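FOR IMMEDIATE RELEASE
01/08/2018

Rurnholm Jersey Drive Returns to Faltthorpe

FALTTHORPE – The Rurnholm Jersey Drive is back for another season, and we would dearly love to see what has been hiding at the bottom of your closet. Now is the time to dig out the team shirts the kids outgrew last June, the ones that came home in a gym bag and never quite made it back onto a hanger. We take them folded, we take them rolled, and we are every bit as happy to take them in a heap!

A red jersey with white panels, as it looks before folding: 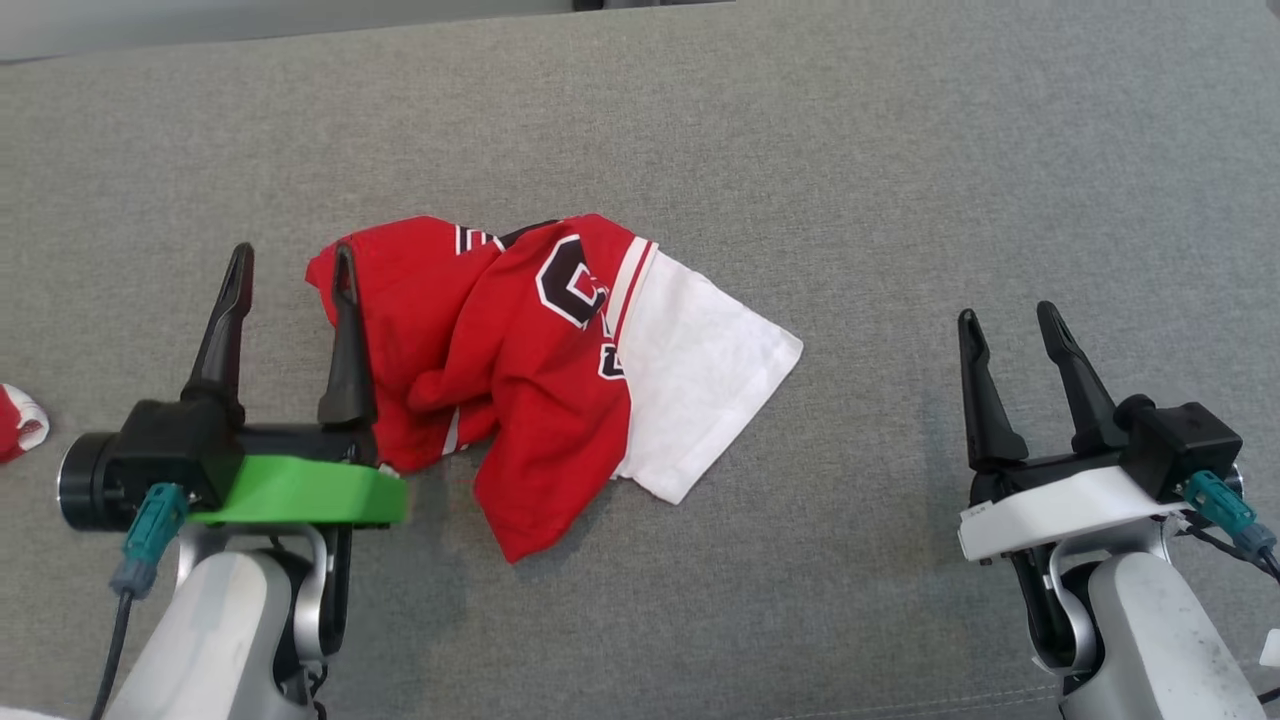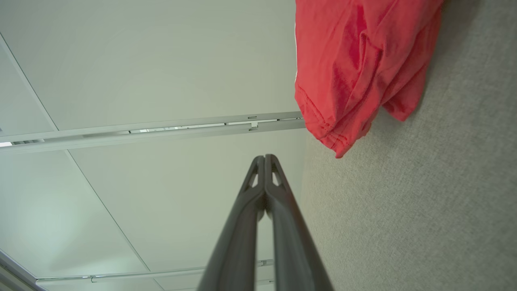
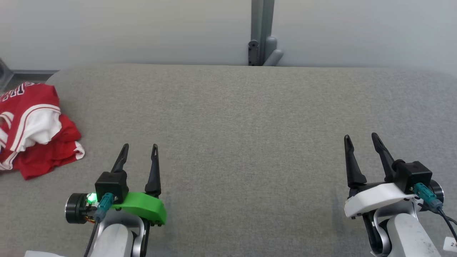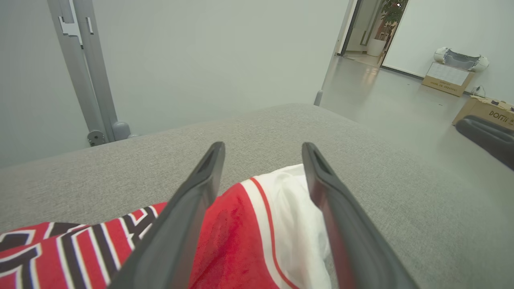
Each shirt we receive is shaken out, turned right side out and checked along the seams, collar and cuffs. Lettering gets a careful look too, as cracked letters can often be saved with a cool iron and a little patience. Then it is sleeves in, sides in, bottom hem up to the collar, and onto the shelf by size.

This season's goal is 2000 jerseys, to be shared among 39 youth teams in Faltthorpe and the towns close by. Lukov Laundry has kindly offered to wash the first 100 bags free of charge, and Mishra Sporting Goods will keep a drop-off bin just inside its front door during regular store hours. Any sport and any size is welcome – adult shirts as well, which the older teams are always short of. Please empty the pockets, and leave out cleats and helmets, as we have no room to store them this year.

Team managers who would like to request shirts can pick up a form at the Mishra counter.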